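Marble counters with patterned tile, will I regret it?

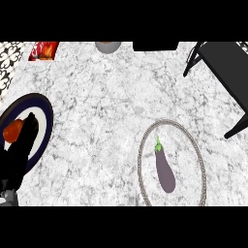

My situation

Hi all, first time posting in the kitchen section (I usually lurk over in gardening). We're redoing the kitchen in our little house starting in July and I've completely fallen for white marble with gray veining, plus a black and white scroll-pattern tile on the floor. My sister-in-law thinks the two together will make everybody dizzy. The bigger worry is the marble though. We cook every night, there's a lot of lemon and tomato and red wine going on, and I have two kids who don't know what a coaster is.

The stone yard, Brerkero, quoted me an extra $500 over the quartz we had picked out before, and I can live with that. They also want to sell me a yearly sealing plan for $83, and that's where I started getting suspicious. Can I seal it myself? And is honed really that much better than polished for hiding marks? I have to give them an answer on the finish pretty soon and I keep going back and forth!

Posted by pachecokitchen

skestik_mom
Joined for the recipes, stayed for the arguments

We've had honed marble for six years and I'd do it again tomorrow, but you have to make peace with it first. It's going to etch. Sealer does nothing for that! People mix this up all the time: sealer slows down stains (oil, wine, coffee soaking in), while etching is the acid eating at the surface itself, so you get a dull little ring wherever the lemon half sat. On polished stone those rings jump right out at you when the light comes in low. On honed they mostly blend in, and after a year or so you've got so many faint ones that it all just looks soft.

Skip the plan and seal it yourself. Wipe the counter down, let it dry overnight, put the sealer on with a rag, wait however long the bottle says, buff off what's left. I start at 8 in the evening after the dishes and I'm done before my show. To find out if it's time again, leave a few drops of water on it for a quarter of an hour. If the stone goes dark underneath, it needs another coat.

Also throw out any vinegar spray you own, or at least hide it from your husband. Mine "helped" once next to the sink. Dish soap and warm water is all I use now. For oil spots I make a paste of baking soda and water, cover it with plastic wrap, tape down the edges and leave it a day. Sometimes it takes 2 rounds.

urna_granite_guy

get quartz

tilefloorsforever

I'll leave the marble to the folks above (though "get quartz" cracked me up) and stick to the floor. We have a busy black and white tile and what kept it from taking over was keeping everything else plain. Flat cabinet fronts, no pattern on the backsplash, one color on the walls. If your marble has a lot of movement in it, bring home a real sample of both and leave them on the floor together for a week. Look at them in the morning and again with the lights on at night, they'll seem like different materials.

Think about grout early too. White grout between white tile edges looked great for maybe a month at our house. We ended up going over it with a medium gray grout colorant, on my knees with a toothbrush, and I wish we'd picked gray to begin with. Order extra tile while you're at it. We had to replace a cracked one by the back door and the new batch was a slightly creamier white, which I notice every single time I let the dog out.

pachecokitchen

Thank you both, this helped so much! Going with honed, and I told them no on the plan. Still working on my sister-in-law.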